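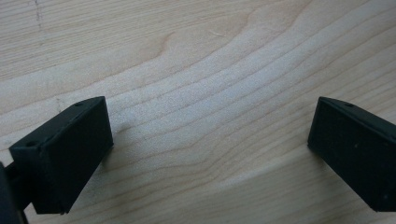
*Attachment 1: wrist view, open fingers over bare wood.*

**Ticket 974 – Detgate perception service reports an object between open fingers**

Component: grasp-state classifier, Detgate
Reported by: Sulastri Teoh
Assigned to: Puspita Nasution
Opened: 5 October 2023
Status: Fix merged, monitoring

**Summary**

The classifier intermittently returns `HOLDING` when the fingers are open and no object is present. The Zullell planner accepts this value without a second check and skips the approach phase. The fault has been reproduced on the Stikholm station only.

**Steps to reproduce**

1. Start Detgate with the standard Stikholm profile.
2. Open the fingers fully and place them low over the wooden surface.
3. Record 600 frames with the wrist stream enabled.
4. Compare `grasp_state` with `finger_width` in the output log.

Expected result: `EMPTY` for every frame.
Observed result: `HOLDING` in 60 frames, in short bursts, with `finger_width` unchanged.

```
WARN grasp_state=HOLDING finger_width=OPEN
WARN state/width mismatch, no action taken
INFO planner: approach skipped
```

**Comment – Sulastri Teoh**

The region proposals for the affected frames have been reviewed. In most of them the proposed box follows the curved grain in the upper part of the wood and extends down into the gap between the fingers. The faint dashed line toward the upper left was considered as a possible cause, but masking it did not change the result. Please confirm whether the background model for this profile was ever retrained after the February release. 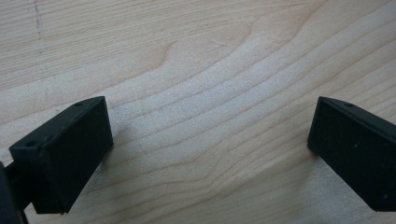

**Comment – Puspita Nasution**

It was not. The profile still loads the background model built for Navarrete, where the work surface is plain gray. Wood grain at close range falls well outside that training set, and the edge detector treats the darker bands as object contours. The shadow beside the fingers raises the score further in some frames.

Two changes have been submitted for review:

- The Stikholm profile now points to its own background model, trained on 2,000 frames of the bare surface.
- Detgate returns `UNKNOWN` in place of `HOLDING` whenever the classifier and the finger width disagree.

The second change affects all stations. Zullell must handle `UNKNOWN` as a request for a new observation. At present it logs the value and stops the task – acceptable for testing, but unsuitable for regular operation.

**Comment – Sulastri Teoh**

Both changes are approved and merged. The recorded sequence was replayed against the new build and returned `EMPTY` throughout. The planner change has been entered as a separate request and is linked to this ticket. Operators should keep `strict_width_check` enabled until that request is closed.

Remaining item: repeat the test with the station lights dimmed.
Owner: Puspita Nasution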